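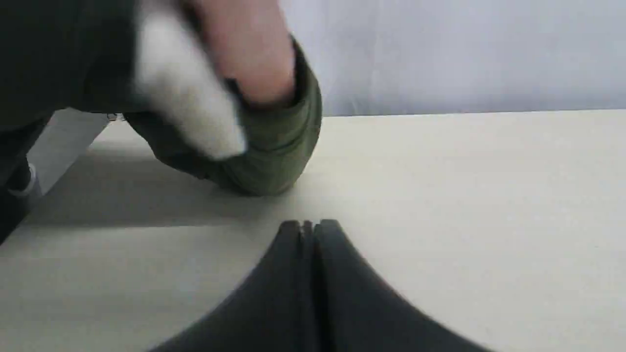 **Figure 4.** Wrist camera view with a hand and an olive-green fabric item near the closed fingers. The hand is strongly blurred by motion; the tabletop to the right is clear.

## 4. Gating Motion on Wrist Camera Occupancy

### 4.1 Role of the gate

The planner described in Section 3 assumes that the workspace stays fixed between the moment a path is requested and the moment the arm begins to move. At the Avville site this assumption fails often. Operators place and remove items by hand between trials, and a path that was free of obstacles when planned may cross an arm or a piece of cloth by the time it is sent to the controller. We therefore place a gate between the Zonska planner and the controller. The gate reads the wrist camera stream, keeps a short history of occupancy estimates, and either releases a queued path or holds it.

The gate does not change paths. It has no model of the task and no access to the goal pose. Its only outputs are *release*, *hold*, and *replan*, and each is written to the Nijs log with the time stamp of the frame that caused it. Keeping the interface this small made it possible to test the gate on recorded streams with the arm disconnected. The same compiled module was used for those tests and for live operation.

### 4.2 Image regions

Each frame is divided into three regions: the gripper, the table surface, and the background. The gripper region is a fixed mask for each finger opening, computed once from the kinematic model and widened by a small margin. Pixels under the mask are ignored. The fingers take up a large part of the lower center of the view in every closed pose, and early versions of the gate without a mask reported them as an obstacle at all times.

The table region is found by fitting a line to the far edge of the surface. The fit is started from the forward kinematics and corrected in each frame by a local edge search. Once the line is set, the remaining pixels below it are compared with a color and texture model of the bare table. A connected patch that departs from the model is marked as occupied. Everything above the line is passed to a separate branch, discussed in Section 4.3, which decides whether a moving region in the background extends into the space over the table.

The color model is updated only while the gate is in *release*. Updates during *hold* were tried and dropped. A sleeve left in view for several seconds was absorbed into the table model, and the gate then released a path through it. We consider this the most serious fault found during development, and the rule against updates during *hold* is now enforced in the state machine itself.

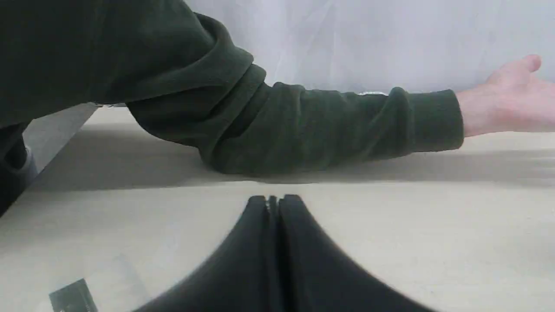
The hardest part of the occupancy estimate is deciding where a person's reach ends. A simple approach treats each occupied patch as a separate object and grows it by a fixed distance. With a long reach this gives poor results, as the sleeve and the hand differ in color and are easily split at the cuff. In Figure 5 the green fleece sleeve spans the middle of the view, and the open hand continues beyond it until the fingertips leave the image on the right. The hand has only bare table under it, so a method that looks for contact with the surface would miss the part of the body that has reached farthest. The arm also lays a broad gray shadow over the table that comes up to the top of the gripper. Our estimate joins patches that share a border and a direction of extent, and it treats any joined patch that leaves the image as unbounded on that side. Shadow pixels are kept in the table class when their texture agrees with the model and only their brightness has changed.

**Figure 5.** Reach across the table, used to illustrate patch joining and the treatment of shadow.

### 4.3 Motion and static background

Background structure differs a great deal with wrist pose. When the camera is low, furniture and fabric behind the table enter the view, and their apparent motion as the arm travels must be separated from the motion of a person. The background branch uses joint velocities to predict the image motion of points beyond the table edge. Regions that agree with the prediction are treated as static. Regions that do not are followed across frames, and if one of them crosses the edge line the gate enters *hold*.

The prediction requires a depth value, which a single wrist camera does not supply directly. We assign all background points to one plane behind the table. The error caused by this choice is small for distant points and larger for items close to the edge. In practice it produces false holds during fast lateral motion, and we accept them. 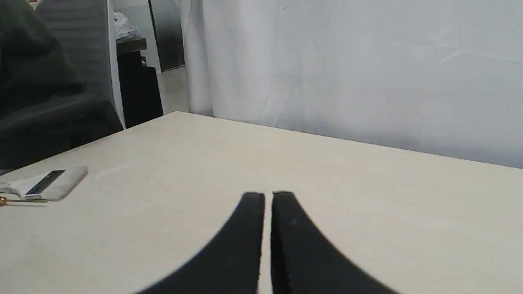
Items left on the table call for a different response. A static object is a matter for the planner, and holding a path until the object disappears would stall the trial. When an occupied patch has shown no motion for 600 ms and does not touch the image border, the gate issues *replan* and passes the patch outline to Zonska. Patches that do touch the border stay in *hold* until a wider view is available from another wrist pose, since their full extent is unknown. A cloth or cable that runs out of view is handled the same way as an arm.

### 4.4 Parameters and test set

All thresholds were set on 1000 frames from the Preltetley recordings and were then fixed. The evaluation set contains 176 recorded sequences, none of which contributed frames to the tuning set. Of these, 41 contain a person reaching over the table while a path is queued. The others contain static objects only or a bare surface and are used to measure false holds.

Labels were assigned at the level of the sequence and then refined to the first and last frame in which any part of a person lies over the table. Frames with strong motion blur were kept. Removing them would favor the gate, as a quick hand is the case in which a late decision matters most. Results are given in Section 5, separately for the two background conditions and for each finger opening.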